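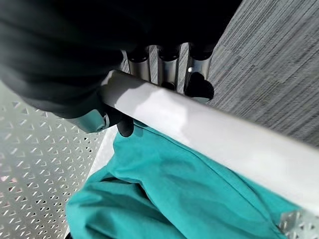
The Ronance Arch Kit is a freestanding ceremony arch frame for indoor and outdoor weddings, rented or sold complete with joining pieces, base plates and a carry bag. It stands 90 inches tall at the center and packs down to fit across the back seat of most cars. The parts that carry your fabric and flowers are smooth, round white rods, so chiffon slides along them without catching and there is no grain or seam to show through a light drape. Couples who want the bare frame visible between two clusters of flowers can leave it that way. White works with nearly every palette we are asked for, and in direct light it reads as a soft pale gray, not a hard bright white.

What you get

13 straight rods
4 corner joints
2 base plates with rubber feet
1 set of fabric clips
1 carry bag with shoulder strap
Printed assembly sheet

Flowers, fabric and base weights are not part of the kit. Weights can be added to either a rental or a purchase order and we recommend them for any outdoor ceremony. On grass, use the ground stakes as well.

Choosing a shape

The kit builds a square arch or a peaked one. The square arch is the easier of the two and suits a full drape with a swag at one corner. The peaked arch takes a few more minutes and looks best with flowers at the top and little or no fabric. All the parts for both are in the bag. If you build the square version you will have rods left over – put them back in the bag so they come home with the rest.

Setting up

Two people can put the arch together in under half an hour. One person can do it, but raising the top section alone is awkward and we don't advise it in a long dress or a rented suit. Lay everything out on a sheet first. Build the two sides flat on the ground, then join the top, then lift. Push each rod into its joint until it stops and turn the collar hand tight. Don't use pliers on the collars.

Hang fabric before flowers. Floral foam cages should be tied on with the straps in the clip pouch. Wire will scratch the finish, and scratched rods on a rental are charged at the replacement price listed below.

How much it will hold

The top section is rated for 13 pounds of flowers and fabric together. That covers one large corner piece and a full chiffon drape. If your florist is planning greenery along the whole top, ask for the weight before you order. Trudy Cosgrove handles arch questions in our shop and can talk directly with your florist if that's easier.

The arch should come down if gusts pick up, weights or no weights.

Fabric

We cut drapes to order in three widths from the Kollow chiffon range. Ivory, white and blush are kept on the shelf. Sage, dusty blue and terracotta take longer, and for October weddings we ask that you order those colors by the end of August. Kollow chiffon can be steamed on the lowest setting. It arrives folded, so plan to hang it the evening before if you can.

The Florer clip set holds silk and fresh stems without tape and is sold separately. It fits the Ronance rods and also our older Bouzid arch, which we no longer rent but still carry parts for.

Rental and purchase

Rental, three nights: $90
Purchase, complete kit: $345
Refundable deposit on rentals: $100
Pair of base weights, rental: $18
Replacement rod: $22
Replacement corner joint: $16

Rentals go out from 2 p.m. the day before your event and are due back by noon on the third day. Please wipe the rods with a damp cloth and remove all tape, ribbon and foam before returning. The deposit goes back to the card you paid with once the kit has been checked in.

Delivery and setup are available within our usual area. For larger sites, or if you need more than one arch, write to Mackenzie Sandhu with your venue name, ceremony start time and whether there is vehicle access to the spot. Beach and hillside locations are quoted separately.

Questions we get

Can I paint it? If you buy it, yes. Sand lightly and use a spray made for the job. Rentals can't be painted.

Can it be moved between the ceremony and the reception? Yes, with two people and the weights off. Take down loose fabric first.

Does it go with your aisle stands? The stands have the same white finish and can be added at checkout.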